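Come and help us watch where the council's money goes

I'm Hannelore Wiegand and I look after the public side of Orthorpe Open Ledger, a little group that reads through council contracts, planning deals and expenses claims so that people in the town can see who is getting paid and what for. We're after new readers for the autumn round, starting in October, and I'd love it if you thought about joining us.

If you've been to one of our evenings at the Staro Rooms you'll know the sort of thing. Tea, laptops, a big pile of printouts, and every now and then somebody shouting "hang on, come and look at this". Last year most of our time went on the Gendham car park contract, which was let three times in a row to the same firm without a proper tender. We wrote it up, we sent it to the council's own auditors, and they opened a review. I was so pleased I rang my sister at eleven at night.

What you'd be doing

Reading, mostly! Each reader gets a batch of invoices and meeting minutes and goes through them with a checklist. You're looking for things like a payment split into smaller bits to slip under the limit, a councillor who didn't declare an interest, or two "rival" bids with the same spelling mistakes in them (yes, we've had that one). You note down what you find, with the page number, and pass it to a second reader who hasn't seen your notes. If you both pick up the same thing it goes to Rostyslav Melnychuk, our casework lead, who decides whether to put in a freedom of information request or pass it on to the authorities.

You won't be knocking on doors or following anybody about. We never name a person in public on one reader's say-so, and if you come across something that looks properly criminal, you stop, tell Rostyslav and leave it with him. I know that sounds a bit stern but we've been careful from the start and I want to keep it that way.

How much time it takes

The round runs for 5 months. A batch is 80 pages and you can read it at home in your pyjamas if you like, as long as it's back within a fortnight. There are two evening meetings a month, 7 p.m. till nine-ish, and we'd like you at one of them at least. If you can only manage alternate months, say so on the form and we'll pair you up with someone.

Who we're looking for

Anyone over 18 who lives or works in Orthorpe or Gendham. You don't need a law degree or any accounts training. Some of our best readers have been a school cook, a retired bus driver and a chap who fixes boilers (he spotted straight away that the heating bill for the library was nonsense). Patience helps, and so does being a bit nosy. We'd be especially glad of people who read Ukrainian, Polish or Portuguese, as we get letters from residents in all three and at present Vitalii Prokopenko does nearly all the translating by himself.

You can't join if you're a serving councillor, if you work for the council, or if you or someone you live with has a contract with it. If you're not sure whether that means you, ask me before you fill anything in.

Money

It's unpaid, I'm afraid, but we do pay a flat 240 pounds towards your costs over the whole round, which covers bus fares, printing and a bit of childcare. You get half at the start and half at the end, and there are no receipts to hang on to. Supper's on us at the meetings. Brian Kombo makes a bean stew that I'd turn up for even without the invoices.

Training

Everyone does 2 training sessions before they get a batch. Brian runs the first, on how tenders work and what the council has to publish. Volodymyr Bilyk takes the second, on confidentiality, libel and keeping papers safe at home. Both are at the Staro Rooms, step-free from the side door on Barredo Lane, and there's a hearing loop in the main room.

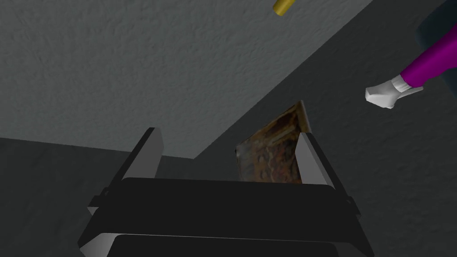 How to apply

Pick up a form from the desk at the Staro Rooms, or ask for one by post. It's a single side of paper. Tell us a bit about yourself, which evenings suit you and any links you have with the council, however small. We don't need a CV. I'll ring everybody who applies for a quick chat, and you'll hear either way before the training starts.

If you'd rather have a look at us first, come along to any meeting and ask for Hannelore. I'm usually by the kettle.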